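Minutes of the meeting of the Zundia Fan Association
Held by video call on Tuesday, May 5, 2020

The meeting was opened at seven in the evening. There was enough attendance to take decisions. The minutes of the previous meeting were read and approved with one correction: the name of the opening act in the winter concert was written wrong, and it will be written correctly in the archive.

1. Cancelled spring concert

The secretary informed that the concert of Zundia in the Vlachopoulos hall is now officially cancelled and will not be moved to the summer. The hall will return the money for the tickets which were bought by the association as a group. This makes 236 tickets. Members who bought a ticket by themselves must write to the hall directly, and we cannot do this for them.

It was asked if the meeting with the band after the concert will be also returned. The secretary answered that this part was paid to the tour agency Navance, and that the agency did not reply yet to two messages. A third message will be sent this week. If the agency offers a voucher, the members will be asked before it is accepted.

2. The video of the "secret duet"

There was a long discussion about the video which went around in the last weeks, in which a singer very similar to Zundia's vocalist sings an old ballad in a kitchen. Several members believe it is a song from the next album. Other members said that the voice is lower and that the pronunciation is different.

It was agreed that the association will not share the video on its page until the band says something about it. The post which was published on the first weekend will be taken down. It had 3371 comments, and a part of them was not polite. The moderators asked for more help in the evenings, and two members offered themselves.

3. Fan magazine

The May issue is almost finished. The printing house Skundley confirmed the price for 500 copies, the same as in the last year. The interview with the drummer arrived late and is longer than it was expected, so the page of concert memories will be moved to the next issue.

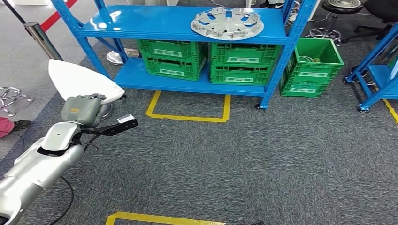
Robot arm and yellow floor marking on gray carpet.

A proposal was made to print the cover in color on both sides. It was put to vote and not accepted, by reason of the cost. The design of the cover with the blue letters was preferred to the design with the portrait.

4. Online listening evening

It was proposed to make an evening where all members listen to the first album at the same time and write their comments in the group. The proposal was accepted by everybody. The date will be a Saturday in May, to be decided by a poll in the group. The members who live in other time zones asked that it does not start too late.

We will not play the music ourselves in the call, only give the signal to start. Each member should have the own copy of the album. The quiz will have questions about the lyrics, and the prize is a signed poster from the collection of the association.

5. Other matters

A member asked if the membership fee can be paid in two parts this year. It was agreed, for all who request it in writing.

The rumor that the guitarist leaves the band was mentioned. There is no source for it, and it was not discussed further.

The membership list has some old e-mail addresses. Please send the new address to the secretary if you changed it.

The meeting was closed at twenty minutes before nine. The next meeting will be also by video call, and the link will be sent to all members two days before.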